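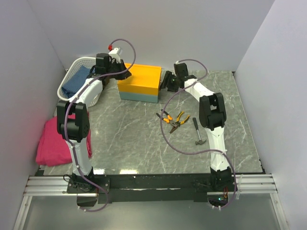 # Rilthorpe Household Linens Project: Progress Report to the Imer Fund

October 2023

This report covers the work done since the grant started in March. It follows the order of the headings in the grant agreement, except that storage and sorting are reported together. The budget table is at the end.

## Summary

The project takes in donated household cloth (towels, blankets, sheets, small throws), washes it, sorts it, and passes it on to households moving into a first home or a new one. Each household gets a laundry basket and a lidded storage box along with the cloth. Before the grant we only did this from Rilthorpe, and we gave out bags, not baskets and boxes.

Since March we have supplied 67 households. The Rilthorpe sorting space is set up and in use. The second collection point at Plulport opened later than we planned and is still only running part of the week. Spending to date is $2,418, which is under the budget for this period. The underspend is mostly the Plulport delay.

## Sorting space

The agreement asked for a proper surface for sorting and folding. We had been using the floor and a couple of chairs, and clean cloth kept ending up in the wrong pile. We now have a gray marble-patterned top with plain pale walls on three sides. Small items no longer fall down behind the surface, and the plain background makes it easier to see stains on light-colored cloth. The top wipes clean. We wipe it down between donated bags and again before anything washed is put on it.

We looked at a deeper surface and decided against it. Anyone folding has to be able to reach the far edge, where the basket and box stand while a set is being put together. A full-size blanket still has to be folded in half before it goes down. Double sheets are awkward and we do them on the drying racks instead.

Lighting was in the original plan as a separate item. We have not bought any. The existing lights are good enough for sorting, and we would like to move that line to baskets and boxes (see Requests below).

## Baskets and boxes

The baskets are white plastic with rounded corners and perforated sides. We picked them over fabric hampers after trying both. The fabric ones fell over when half full and took too long to dry if something damp was left in them. The holes in the plastic ones let air through, and they can be rinsed out.

The storage boxes were harder to settle. The first lot came from Laizer and the lids were a loose fit. Laizer exchanged them without charge, but the exchange took most of a month and we had to send out several sets with a basket only. Those households have since been offered a box, and most have collected one.

Lids are stored with the boxes now. For a while we kept them on a separate shelf to save room and spent a lot of time hunting for the right size. It takes more space to keep them together, but a box is ready to go when it comes off the shelf.

## How sets are put together

The routine has changed a few times. As of this report it goes like this:

1. Washed cloth comes to the surface in a basket and is taken out one piece at a time.
2. Each piece is checked on both sides for holes, stains and loose hems. Anything that fails goes to the rag bin or the mending pile.
3. Flat pieces are folded and laid at the left edge.
4. Small or thin pieces go in the box. Bulky pieces go in the basket.
5. The lid goes on the box, and the set is labeled with the household number and moved to the shelf.

We stopped trying to fold everything. Blankets and fleece go into the basket loosely, and the families we asked said they rewash or refold them at home anyway. Sheets and towels are still folded.

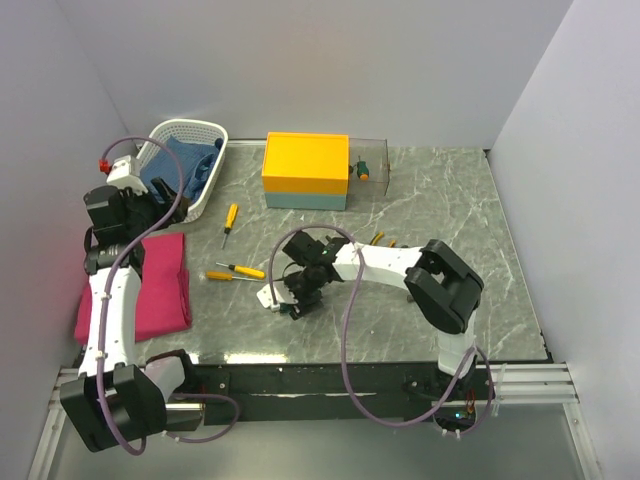

Color sorting was tried over the summer. The idea was to give each household a set that matched, and we grouped the cloth by color on the shelves. It looked good, but it slowed everything down and left us with a large pile of odd colors that no set was built around. Since then we have asked each household for one color they would like to avoid and left it at that. Reds are the exception. They are washed separately and kept away from light-colored cloth until we are sure they don't run. We lost a number of white towels in the spring before we made that a rule.

## Washing and drying

We have two washing machines at Rilthorpe. Both were already in place when the grant started. One needed a new door seal in the summer, and we paid for that from our own funds. Drying is the slowest step. In dry weather the racks go outside and a load can be ready for sorting the same day. In wet weather cloth sits on the racks indoors overnight or longer, and the sorting surface is idle while people wait.

We expect this to get worse over the winter. We have asked a laundromat near the Plulport site if we could use a dryer at a quiet time for a reduced rate. They have not said no, but nothing is agreed.

## Plulport

The plan was to have Plulport taking donations by early summer. The room we had been offered was withdrawn and it took a while to find another. The one we have is smaller, on the ground floor, and dry. It opened for donations in September.

At present it is a collection point only. Bags are taken in, checked for anything wet or moldy, and brought over to Rilthorpe for washing. There is no sorting surface there and we do not think the room is large enough for one. We would like to drop sorting at Plulport from the plan and use it for collection and for handing out finished sets. Households on that side could then pick up a basket and box without making the trip to Rilthorpe.

Donations there have been good in quality, with more bedding and fewer towels than we get at Rilthorpe. That has helped, as we were short of single sheets.

## What households told us

We call each household a few weeks after they get their set. Not everyone answers. The comments we heard most often:

- The basket gets used straight away, and in some homes it is also used for toys or for shopping.
- The box mostly ends up under a bed or on top of a closet, holding spare bedding.
- Several people asked for more hand towels and fewer bath towels.
- A few asked for a second basket so that clean and dirty laundry could be kept apart.
- One family said the blanket had a strong detergent smell. We have since changed to an unscented one.

We are not able to give second baskets under the current budget. We have started putting three hand towels in each set where stock allows.

## Problems

Two problems are still open. The first is drying, as described above. The second is donations we cannot use. Pillows and comforters keep arriving even though the sign says we don't take them. They don't fit in our machines and disposal costs money. We have made the sign larger and moved it to the door, and it has made some difference.

Shelf space at Rilthorpe is also tight when a lot of finished sets are waiting for pickup. It clears by the end of most weeks.

## Budget to date

| Item | Status |
| --- | --- |
| Sorting surface | Complete |
| Baskets and storage boxes | Ongoing, on budget |
| Detergent and supplies | Ongoing, slightly over |
| Lighting | Not spent |
| Plulport setup | Part spent |
| **Total spent** | **$2,418** |

Receipts are filed by item and can be sent on request. The detergent line is over because of the switch to the unscented brand partway through a bulk order.

## Requests

We ask the Imer Fund to approve the following:

- Move the lighting line to baskets and storage boxes.
- Change the Plulport site from sorting to collection and handout.
- Allow part of the Plulport underspend to be used for dryer time over the winter, if a rate can be agreed.

## Next period

We will continue supplying households from Rilthorpe at the current pace and start handouts at Plulport once the change is approved. The next basket order is due before the end of the year. We will check the lids on any new boxes when they are delivered, before signing for them.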